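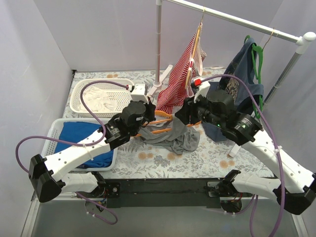
Figure 3. Work table with cloth cover, white basket at left.

Section 5. Caring for Printed Cotton Table Covers

August
By the Durnudby Home Textiles documentation desk

Print this page | E-mail this page

This section applies to Drilla table covers in printed cotton, all sizes. For coated covers, see Section 6. For napkins and runners, follow the steps below but skip the hem check.

5.1 Before first use

1. Remove the cover from its sleeve and cut the paper band. Do not pull the band over the folded corners.
2. Unfold the cover fully and check both faces under daylight. Small knots in the weave are normal. A cut thread or an open seam is a fault; do not wash the cover if you intend to return it.
3. Find the care label on the short hem. The four-character code on the label is the dye lot. Record it if you expect to order matching napkins later.
4. Wash the cover once, alone, in cold water.

NOTE: Covers are cut oversize to allow for shrinkage in the first wash. Measure the drop after washing, not before.

5.2 Machine washing

1. Shake the cover outdoors to remove crumbs and grit.
2. Treat any stains as described in 5.4.
3. Fold the cover once with the print inside and load it into the drum. Fill the drum no more than halfway.
4. Add liquid detergent to the dispenser. Powder may be used if it is dissolved in warm water first.
5. Select a gentle cycle with cold or warm water and a low spin.
6. Remove the cover as soon as the cycle ends. Creases that dry in the drum are difficult to press out.

CAUTION: Do not use chlorine bleach. Dark outlines in the print will turn brown and cannot be restored.

CAUTION: Do not wash with garments that have hooks or exposed zippers.

5.3 Drying

Line drying is preferred. Hang the cover by the long hem, with the pegs spaced evenly, and keep it out of direct sun. If a dryer is used:

1. Set the dryer to low heat.
2. Run it for 15 minutes.
3. Stop the dryer, open out the cover, and turn it over.
4. Run it again only until the hem is slightly damp. Finish on a line or a flat rack.

5.4 Stains

Treat stains before washing. Work from the edge of the mark toward the center, using a white cloth.

Coffee, tea, juice: Flush from the back with cold water. Apply diluted liquid detergent and leave for 5 minutes. Rinse.

Oil or butter: Lift off solids with a blunt knife. Cover the mark with cornstarch, wait, then brush off. Apply undiluted dish soap and rinse with warm water.

Candle wax: Let the wax harden. Scrape gently. Place the cloth between two sheets of plain paper and press with a warm iron, changing the paper as it takes up wax.

Ink: Do not use water first. Test Su stain solution on the inside of the hem, then dab. Repeat with a clean part of the cloth.

WARNING: Never combine stain solution with any product containing bleach or ammonia. Use it in a ventilated room and keep it away from open flame.

5.5 Pressing

1. Press while the cover is slightly damp.
2. Set the iron to medium and place the cover print side down.
3. Work from the center outward. Do not drag the iron across the hem stitching.
4. Allow the cover to cool flat before folding.

5.6 Storage

Fold loosely or roll on a cardboard tube with the print facing out. Refold along different lines every 3 months to prevent a permanent crease. Do not store in sealed plastic. A cover put away with starch in it may attract insects; rinse the starch out first.

5.7 Repairs

Open seams up to the length of a finger can be closed by hand with cotton thread. For longer damage, send the washed cover to the Lolteno repair counter with the dye lot code written on the packing slip.

Durnudby Home Textiles | Contact | © Durnudby. All rights reserved. | Back to top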